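工作间笔记：Holtum 疗养院入院簿，拆线之后

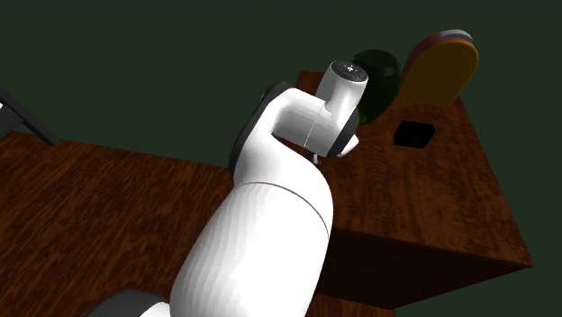 白色机械臂，肘部向右折，深绿底（仿真渲染）

2019年12月26日，晴，室内偏干，加湿器半夜自己停了一次

上午先看昨晚压着的那几叠。吸水纸换过，边角基本平了，第二叠最上面那张还翘着一个角，跟上周一样的角，跟上上周也一样。加了一块铅，不再跟它讲道理。

Huệ Hầu 放假回来第一天，带了一盒糕点放在外间，内间门上那张“禁止饮食”的纸是她自己写的，所以她把糕点放得离门很近，刚好不犯规。

进度：入院簿（下称“大簿”）书脊老胶全部去掉，缝线拆到倒数第二叠。原来的线是麻线，中间有一段接了棉线，结打得很难看，估计是院里自己修过。结剪下来装了小袋，标签写“后期修补，勿弃”。Phong Ngô 问为什么连结都要留，我说你等着，过两年一定有人来问这个结。他说过两年我们都不在这个组了。也对。

Sadeghi 家那批捐赠一共 6 箱，大簿在第一箱，和一本捐款账、两捆信、一把不知道开什么的钥匙放在一起。第二箱主要是印好没用过的收据，崭新，保存状况在全部藏品里最佳。凡是没人想看的东西都保存得特别好，这条可以写进培训材料。

一、床位到底多少

这事吵了三个星期，今天总算有一点新东西，记下来，免得下回又从头吵。

背景（给以后接手的人）：Holtum 疗养院是 Gondska 纺纱厂的几家股东出钱办的，收病后还不能上工的女工，住满几周，养好了回去接着纺。海边，砖房，面南。年报上讲得很动人，空气、牛奶、散步、祈祷。年报写得好，是给捐款人看的，读的时候心里要有数。

年报说开院时有床 30 张。院务会的会议录说 28 张。两边都是当年的原始材料，两边都言之凿凿。Vinh Phan 写院史那一节时用了年报的数，Trí Mạc 审稿用红笔改成会议录的数，Vinh 又改回去，稿子上那一处现在已经看不清了，得另外给那一小块纸做保护。

今天在大簿前衬页背面揭开一张糊上去的纸（胶是面粉浆，温湿敷了十来分钟就松了，很听话），底下有一份铅笔写的房间表，按房排的：东头大间、西头大间、楼上两小间、隔离间，每间后面跟着床号。我从头数到尾，最大的床号是 28。但表的最末另起一行写着“院长室、护士室”，没有床号，只画了两个小方框。

我的看法：两个小方框是职员的床。年报把职员的床也算进去了，数就对上了。Vinh 听了很高兴，说那年报没撒谎。Trí 听了也很高兴，说那年报撒谎了。两个人拿着同一份证据各自回座位去了。

保留意见：方框也可能是柜子。铅笔线很淡，斜光下看，其中一个里面似乎有一道横线，像枕头的画法，别的房间的床却没画枕头，只写号。所以这个推论先放“可能”一栏，不要写进展板。Tùng La 已经问过两次展板文字能不能定了，请各位不要在走廊里随口跟他说“解决了”，他会当真，他会去印。

二、字迹

大簿里至少有三个人的手。

甲手：开头部分，字小，斜，墨匀，籍贯和厂号写得一丝不苟，病名用缩写。应当是第一任院长，信札里有她签名，g 的尾巴一样，往左甩一大截，甩到上一行去。

乙手：中段，字大，圆，爱写评语。甲手的“行为”一栏只写“良”或“可”，乙手写“良，但话多”“良，唯不肯喝牛奶”“可，睡得迟，笑得响”。她有一条写“甚良，可惜要走了”。这一条我看了好一会儿，之后还是给它量了墨水酸度。

丙手：后段，用铁笔尖，下笔重，纸背都鼓起来了，有几处戳穿。丙手取消了“行为”一栏，直接在上面盖戳。戳文“照章”。连盖好些页，有的盖歪了，有的盖了两遍，有一处盖在人名上，那个人的姓现在只剩前半截。

Phong 提议在说明里给三位起代号，甲乙丙太干。他想叫“小字女士”“牛奶女士”“图章”。我说对外一律甲乙丙，对内随便。结果下午他在数据库的备注栏里填了“图章所书”，已同步到主库。Huệ 正在改。

墨水：甲手和丙手是铁胆墨水，丙手部分酸化较明显，重笔处有发脆的棕边。乙手用的是一种偏紫的，遇潮会走，加湿时绝对不要直接喷，哪怕很远也不要。上回试的那个小角已经洇了一点，在乙手“话多”的“多”字旁边，大小如芝麻，责任在我，记录在此，照片存档。

三、籍贯与那个叫 Sirow 的地方

大簿全册入院记录 600 条上下浮动，取决于怎么算重复入院的人（有一位来了三次，每次年龄都只长了一岁，中间隔的时间可不止）。籍贯一栏最多的当然是 Gondska 本地和厂周围的几条街，其次是 Sirow，多得有点出乎意料。

Sirow 在内陆，不通海，离厂也远，那边的姑娘为什么会到厂里去？Vinh 的说法是厂里在那边有招工的代理人，按人头拿钱。他在捐款账里找到一笔支出，名目是“Sirow 路费”，付给一位教堂执事。疗养院的慈善账上为什么会有给厂里招工的路费，这问题很有意思，年报里自然没有。

Trí 不同意，觉得那笔钱是送病愈的人回乡的路费，付给执事是请他接人。从金额看单程双程都说得通。执事的收条应当在两捆信里，可是第二捆受潮粘成了一块砖，现在只能等。砖已经进了调湿箱，慢慢来，谁也不许拿竹启子去“试一下边”。Phong，说的就是你。

这里顺便抱怨一句。厂史那边的同事写过一篇文章，说疗养院“体现了厂方对女工的关怀”，引的全是年报。我把大簿里“离院去向”一栏粗粗过了一遍，绝大部分写“回厂”，少数写“回家”，还有一些空着。空着的那些，名字后面有很小的铅笔十字。甲手的十字画得极轻，几乎看不到，要侧着灯。年报里每年的十字比大簿里少。少几个我没核完，先不写数，核完再跟厂史的同事喝茶。

四、捐款账

下午轮到它。状况好得多，半皮面，书口有霉斑但是死的，软刷加吸尘，滤布收集的灰单独封袋。

内容比大簿好笑。捐款人一栏按身份高低排，不按日期排，所以四月的捐款后面跟着前一年冬天的，再后面又回到四月，记账的人显然认为时间应当服从体面。实物捐赠另列，抄几条：

旧窗帘若干，“其色尚可”。
讲道集一箱。
讲道集又一箱，另一位捐的。
活鹅两只，收条上注“已达”，下一行同一笔迹注“已食”。
钢琴一架，“缺数键”。后面几年的支出里每年都有一笔调琴费，就没有一笔补键的。
煤，未记重量，捐煤的人另来信问为何未记重量。

鹅那条 Tùng 一定要上展板，标题他都想好了，我请他再想想。他说观众不关心床位是多少张，观众关心鹅。我没有找到反驳他的材料。

账上另有一点值得追：讲道集从未出现在后来的财产清单里，窗帘、钢琴都在。两箱书不见了。Huệ 推测冬天缺煤的时候烧掉了。没有证据，她说这叫职业直觉。我把它记在这里，标明：没有证据。

五、材料和手上的活

补纸：用薄楮纸，染过一次，颜色偏暖，和丙手那几叠放一起太显眼，得再染一批冷一点的。上次的配方 Trí 写在一张便签上，便签不见了，他说在脑子里，脑子里的版本今天和上周给的不一样。请写在本子上，写在这个本子上。

浆糊：小麦淀粉，今早新煮，过筛两遍。昨天那碗表面结了皮，丢了。煮的时候底下有一点糊，闻起来像早饭，外间来了两个人探头。

戳穿的那几页（丙手）从背面补，补片撕边，不要切。干燥时压力小一点，上回压得太狠，铁笔尖的凹痕都压平了，那种凹痕也是信息，她下笔有多重，往后的人有权看到。Phong 问有没有人真的会来看这个。参见前面那个结。

人名被戳盖住的那一处，做了多光谱，近红外里戳油淡下去一些，后半截能看见两个竖，可能是 l 或 t，也可能是纸纤维。去查了厂里的工资簿缩微胶卷，那年同名、年岁又相当的有两位，一位姓里有双 t，一位有双 l。图章女士下手真准。

封面：原皮保留，不上油。有位退休的老师傅路过看见，劝我们上油，说以前都上。以前都上，所以以前那几本现在都是黏的，就在隔壁架上，谁路过都可以去摸一下，摸完请洗手。

重新缝合计划：全册拆下来是 30 叠，缝之前先把页码核完。铅笔页码是后来的人加的，中间跳过一次，又重复一次，两次错误正好抵消，于是最后一页的号码是对的。前面那位同行想必数到最后十分满意。我们用新的叶号，旧页码不擦，对照表放附录。

六、信

第一捆（没成砖的那捆）今天摊开了最外面的几封，都是第一任院长写给院务会的，抬头恭敬，内容基本是要东西。要毯子，要第二位护士，要把隔离间的窗修好。回信不在这里，不过从她下一封的口气能猜个大概。毯子要了三封信，第三封里的“恳请”两个字底下划了线，划得很直，用了尺。

有一封说到有位姑娘住满期限，咳嗽没好，厂里来信催她回去。院长写：“依鄙见，她此刻若回纺车，不出一月仍要送回此处，往返路费仍由贵会承担。”这个人很懂得跟股东讲话。大簿里对得上这个人，入院日子在，离院往后推了很久，去向写“回家”，不是“回厂”。甲手，字还是那么小。

我打算展览里就放这一对，信和那一行并排放，旁边少写字。Tùng 觉得可以，条件是鹅也要放。谈判中。

信纸背面有淡淡的印痕，是别的信压在上面写留下来的，斜光拍了一组，有几个词能认，“牛奶”“Sirow”，还有一个像“不可”。等 Vinh 有空一起看，他认字比我快，错得也比我快。

七、零碎

钥匙：今天又试了一次，捐赠带来的那只小铁匣打不开，匣子是别的匣子。Sadeghi 家的老太太来电话说钥匙应该是钢琴的。钢琴盖确实有锁。钢琴在哪里，她说她小时候就没有了，她母亲说是被“那个不弹琴的表舅”搬走的。口述记录已录音，待整理，表舅姓名待考。

她在电话里还说，她外祖母在疗养院当过帮厨，讲过后院有一棵很大的梨树，梨很酸，住院的人被命令吃。捐款账支出栏有买糖的记录，秋天特别多。我很愿意相信这两件事有关系，愿意到了应当避嫌的程度，交给 Trí 去查。

借阅申请来了两份，都要看大簿。一份是研究劳工医疗的，写得很清楚，要哪几叠，为什么要。另一份理由栏填“兴趣”。两份都答复缝合之后再说，目前每叠单独放在折夹里，不对外。

数据库又把“Holtum”自动改成了“Holm”，全部条目。Huệ 说她没碰，系统说是她改的。用批量替换改回来以后，原本真姓 Holm 的那位姑娘变成了 Holtum。又改了一次。请大家核对自己那部分，尤其是看着特别整齐的地方。

隔壁借走的那台放大灯还没还，借条上写“马上”。

明天要做：
继续拆最后那叠，结照样留。
楮纸再染，记配方。
斜光重拍房间表，重点那两个方框，左光右光各一遍。
核十字，从甲手开始，到乙手交接那几页要慢，那里有铅笔字被橡皮擦过。
看调湿箱里的砖，只看。
翘角那张再换一块重的。
给 Tùng 回信，展板第二块的文字仍然写“近三十张床”，他问“近”是从哪边近，暂不答。

补记，下班前：擦过的铅笔字里有一处读出来了，在乙手接班的第一页页脚，甲手的字，写给下一任的，很短，是“东头大间窗漏风，七号床勿排咳者”。回头翻了乙手后面的安排，七号床一路空着，直到换了丙手。丙手接手当天就排了人，照章。

房间表上七号床的位置再对一下，我记得靠窗，灯已经关了，明天看。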